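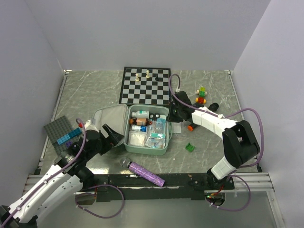
Comparing gripper fingertips on a zippered case

A zippered first-aid case is a good test for fingertips. The pull tab is small, the fabric gives when you push on it, and the things inside vary in size and stiffness. These steps are for a two-arm tabletop cell with a camera on each wrist. Allow a morning for two sets of tips.

1. Fit the first set of tips and close the gripper all the way. Look for light between the tips. A thin gap is fine, but write it down.

2. Set the case on the table with the zipper facing the arm that will pull. Mark the corners with tape so it goes back to the same spot.

3. Bring the fingers in low, just under the pull tab, and stop. Check the wrist view before you close. If the slider is hidden behind a fingertip, tilt the wrist and come in again. 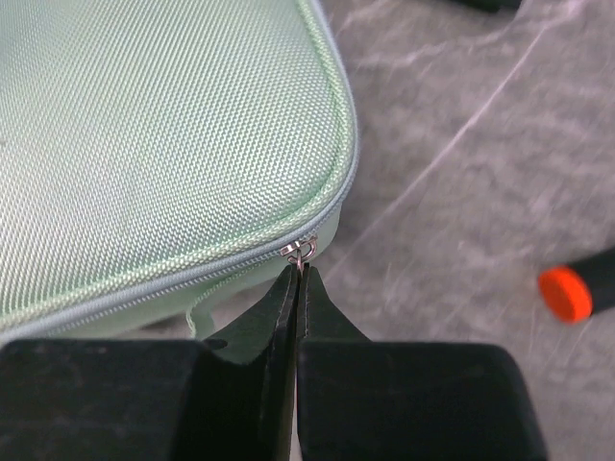

4. Close slowly and pull along the zipper track. The other arm should hold the fabric, or the whole case will slide. Run 20 pulls per set and log each one as a grip, a slip or a miss.

5. Open the lid and move on to the contents. Start with the bottles, then the flat packets. Packets are harder – narrow tips tend to fold them, and wide tips can't get under the edge.

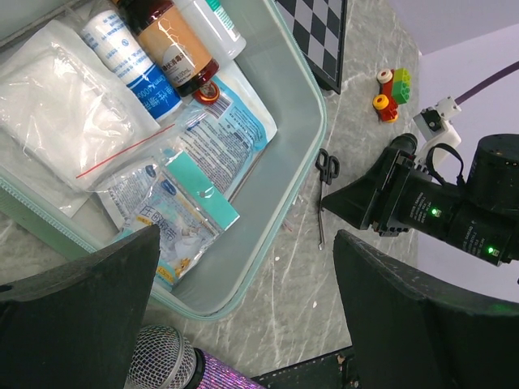 6. Keep the other arm well back while you pick. Dilek Kırmızıgül at Villthorpe parks hers outside the taped area and moves it only between picks.

7. Swap tips, redo the closing check and repeat from step 2. Don't change the speed or the lighting between sets.

Our last comparison came to 114 logged attempts. Save the wrist video with the log, under the same run number.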